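Teaching a Two-Armed Robot to Tidy a Table: Our Semester Report

Group: Paloma Wojcik (writing this), Wing-yan Lo, Otis Thibodeaux
Project supervisor: Arlo Ferreira
Robotics Elective, Haverford lab section

What we set out to do

We wanted a robot to put blocks on a tray. I know, I know, a toddler can do that. But we wanted it to learn the job from watching us do it, with no hand-written "move here, close fingers, lift" script anywhere, and that meant somebody had to do the job over and over so it had something to learn from. That somebody was mostly Otis, who has the steadiest hands and the most patience. I have neither, and you can see it in my episodes.

All of our work was in simulation. We used a simulator set up by a grad student, Mortimer Doucet, who calls his whole package Grorna (he won't say why). It gives you a virtual two-armed robot, a bunch of furnished rooms, and a teleoperation mode where a pair of hand controllers drives the grippers. The room we picked is called Kenport. It has a table, a tray, some blocks and a lot of marble, and Wing-yan liked it because the walls and floor have so much pattern in them. Her theory was that a model trained in front of busy backgrounds would have a harder time at first but wouldn't fall apart when we moved it somewhere new. More on that later.

How a recording works

One person drives, one person runs the recorder, and the third keeps the log. You press the left pedal to start, do the task, and press it again to stop. Everything gets saved: joint positions, how open each gripper is, and the views from three cameras. One camera is up on the body looking out past both arms, and the other two ride on the wrists, so they go wherever the hands go and mostly see the fingers and whatever the fingers are pointed at.

The wrist views took me forever to get used to. When you're driving you want to look at the body view the whole time, because that's the one where you can tell what's going on. But the model gets all three, and Arlo kept reminding us that if an arm is just hanging out somewhere, its wrist camera is still feeding pictures into the training set. So a lazy left arm means hundreds of frames of wall. We had plenty of frames of wall!

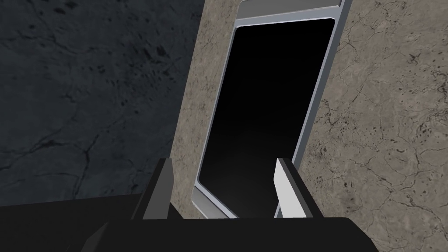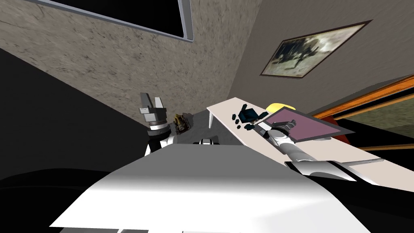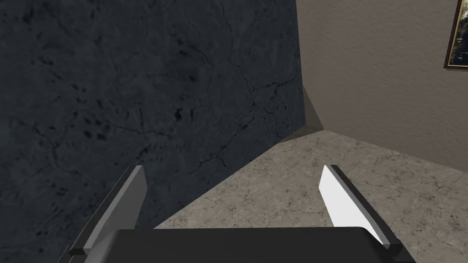 Views from our Kenport recordings. The middle one is the body view, with the tray and blocks on the table; the other two are gripper views.

What we recorded

By the end we had 152 episodes that we were willing to keep. I'm pretty proud of that number, because at the midterm check-in we had almost nothing usable and a really long list of excuses. Our first big batch was thrown out completely. We had let the driver start from any arm position they liked, thinking variety was good, and half the time an arm started out wedged up next to a wall and the driver spent most of the episode getting it loose. The model we trained on that batch learned to wiggle. It was very good at wiggling.

After that we wrote down some rules and taped them to the monitor:

Start with both grippers open.
Don't correct more than once. If you miss the block twice, stop and start over.
Say out loud which arm you're going to use before you press the pedal.
Leave the tray wherever the reset puts it, even if it's at a weird angle.

The third rule sounds silly but it was the best one. Before we had it, people would switch arms halfway through reaching, and when you play those back it looks like the robot is having second thoughts. Wing-yan tagged every one of those and we dropped them.

We did the bulk of the recording in December, on the Brovance workstation in the back corner of the lab, usually late, when the machine was free. Sessions ran until somebody got sloppy. You can tell from the logs when that happens (the episodes get longer and the notes get shorter). One of my notes just says "no."

Cleaning the data

This part took longer than the recording did, and I wish we'd planned for it. Otis wrote a little viewer that plays all three cameras side by side, and we split the episodes up so you never had to judge your own. We tagged each one keep, trim or toss. Trim was for episodes that were fine but had dead time at the front, when the driver was sitting there getting comfortable with the pedal down.

We argued a lot over trim. Wing-yan wanted to cut every pause. I wanted to leave the short ones in, because sometimes a driver stops over a block to line up, and that seemed like something the model ought to learn too. We ended up keeping pauses if a gripper was near a block or the tray and cutting them everywhere else. I still think that was right, although we never ran the comparison properly, so take it as an opinion.

Did it learn anything?

Some! The trained model reaches for a block almost every time, and it picks a sensible arm. Grasping is shakier. It likes to close a bit early, and then it carries nothing over to the tray with total confidence. When it does get hold of a block, it places it well.

We trained four versions, changing which cameras the model could use. Body view only was the worst. Body plus both wrists was the best, and the two with a single wrist came in between. That matched what Arlo told us to expect back in the first week, and we should have believed him.

As for the busy background theory, we only got to try one other room before time ran out. The model did worse there, but it still reached for the right things. Wing-yan says that counts in her favor. I say we need more rooms.

If we did it again

Write the rules before the first episode. Review every Friday so the pile doesn't build up. Record a lot more left-arm episodes, because all of us are right-handed and the data shows it. And randomize the lighting, which Mortimer had already built a switch for and we didn't find until the last week.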